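Call for participants: the Oltine shoreline reading group

If you live within walking distance of the Oltine tidal flats and you have ever stood at the water's edge wondering whether it used to come up quite so far, we would love to hear from you. We are a small team studying how high tides have shifted along this stretch of coast, and we need local people to take readings with us from spring through November.

You don't need any science background, and you don't need to own a thing beyond a pair of boots you are happy to get muddy. Each participant is given a marked post near home and asked to note the water level 2 times a week, at high tide, on a paper card or on your phone – whichever you get along with better. It takes a few minutes once you know the spot, though I will admit that most of us end up staying longer to look at the birds.
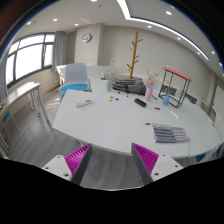
OLTINE, March 3, 2023

Sign-up is now open for all seven sections of the shore, from the Baltura jetty down to the old Pattinasarany boatyard. Last season's group sent in 1,777 readings, when we had been hoping for 1,000, and they filled in a long gap between our two automatic gauges. We were so pleased, and more than a little humbled.

Training is one relaxed evening, with tea, led by Ratih Lumbantobing, and anyone under 16 is welcome to take part along with a parent. We can pay back bus fares, but there is no other payment.

To join, please write to Salim Mwakalinga at the Neltorero Coastal Station with your name, your street and the times of day that suit you. Do mention it if you would like a post with a level path – we have several.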